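4.2 Transparent objects on cluttered desks

Clear plastic was the part of the Nemham set we most looked forward to, and it did not disappoint! Depth readings tend to pass straight through a transparent wall, so a policy that leans on depth will often close on whatever stands behind it. We wanted to know how far wrist-view color images alone could take us. Operators recorded 4,000 demonstrations with hand-held grippers on ordinary desks, and we left the clutter where we found it. Figure 3 gives one view from a gripper.

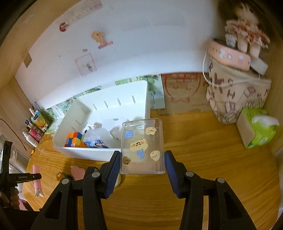

Figure 3. Wrist view with a clear, sticker-covered box between the gripper pads and a white open bin behind it.

Training used the Orau encoder with no depth input. We held out 31 desks and ran 20 trials on each, counting a trial as a success only if the object was lifted and set down upright. The color-only policy beat our depth baseline on most of the held-out desks – a result we had hoped for but did not expect so early. Stickers and labels seem to help a great deal, as they give the encoder something solid to hold on to. Plain boxes remain harder, and we return to them in Section 5.

Comments (3)

Oda: Lovely section. Did you try covering the stickers at test time?

Akosua Mahama: Yes, on a small subset! Success drops, and the numbers go into the July revision.

Vlachou: Please add the gripper opening width to the appendix.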